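From: Quyên Mai
To: Plurkthorpe Parish History list
Date: January 28, 2022
Subject: Re: [plurk-history] What to do with old computers, and other matters

Thank you to everyone who replied, including those who replied to the wrong thread, and whoever replied to the list with a grocery order. I hope the gammon arrived.

Jomstead wrote:

> Could we please have a clear answer on whether the tithe map transcripts
> are safe? I typed up 63 field names last winter and I should like to know
> they are not on a machine in somebody's shed. Also, is it true we are
> giving up the paper newsletter? My neighbour is upset and she does not
> even read it.
>
> R. Jomstead

Taking these in order. The transcripts are safe. There are two copies, one on my own computer and one on a memory stick in the biscuit tin with the church keys. Your field names are all there, including the one we agreed not to print. I opened the file last night to be sure and spent far too long reading about Thiele's Bottom, which seems to have changed hands every time somebody in that family lost at cards.

Several of you asked whether the old desktops are worth keeping going. My view is that they are, up to a point. A great many of the things we throw out want a new part and an hour with a screwdriver, and the sort of tower case that opens from the side is a good deal kinder to the fingers than a laptop.
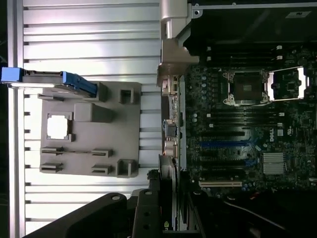 The rule I would suggest is that anything which has had our records on it gets its drive taken out before it leaves the village. I don't care how dull the contents are. The 1970s burial register is dull until it's your aunt. Please label the drive with a luggage tag, write the date on the tag, and put it in the lower drawer of the map chest. The upper drawer is for maps. I realise that the chest is full of jigsaws at present and I am pursuing the matter.

As for the newsletter, no, we are not giving it up. What I said at the October meeting was that we print 600 copies and that I have personally met a fair number of them in the recycling. I would like to print fewer. This was reported back to me by three separate people as "Quyên wants to burn the archive", so I am saying it again in writing. Fewer newsletters, same archive, no fire.

If you would be content to read it on a screen, send me a line. If you want paper, do nothing at all, a course of action for which this list has shown a real gift.
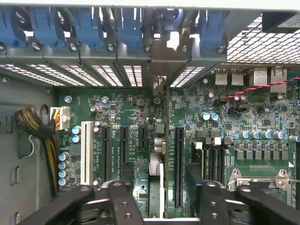 Now, the Zorow letters. For those who missed the beginning of this, they are the bundle found behind the panelling at the old schoolhouse, written by a Mrs Zorow to her sister over the course of one very wet year. I have got through four of them. Her handwriting is lovely and she crossed every page, meaning that she reached the bottom, turned the sheet sideways and carried on over the top of what she had already written. Postage was dear. So is my optician.

The first is mainly about a goose. The second is about the curate, and is less polite than the one about the goose. I am typing them up with her own spelling and putting my guesses in square brackets, and I'd ask other transcribers to do likewise. Please don't tidy her up. She wrote "dredfull" and she meant it.

Scanning is the slow part. Use the flat scanner and leave the lid up for anything that has been folded. Set it to 600 dots per inch for the letters – less will do for printed matter – and save as TIFF even though the files are enormous. Do not let it "enhance" anything. It enhanced the curate out altogether.

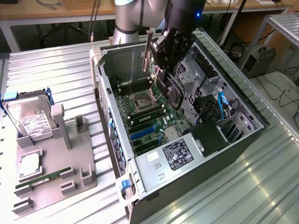
A desktop tower on its side with the panel off. Two green memory modules are in, and the processor socket is empty.

On names for the files: parish, then year, then page, with no spaces. I have found "letter final", "letter final 2" and "letter REAL final", all of them different and none of them final. I name no names, though the computer does, if you look under Properties.

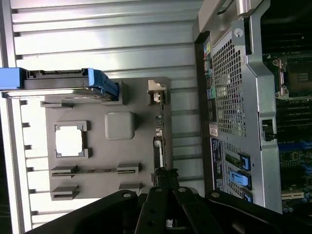 Hard drive in its blue plastic carrier, the kind of thing that wants a luggage tag.

Last item. The key to the reading room is missing again. It has a green fob and a bit of string. If you have it, I don't need to know how. Put it through my letterbox after dark and we'll say no more about it.

Quyên

P.S. The biscuit tin is the one with the Highland cattle. The other tin has biscuits in it, or did.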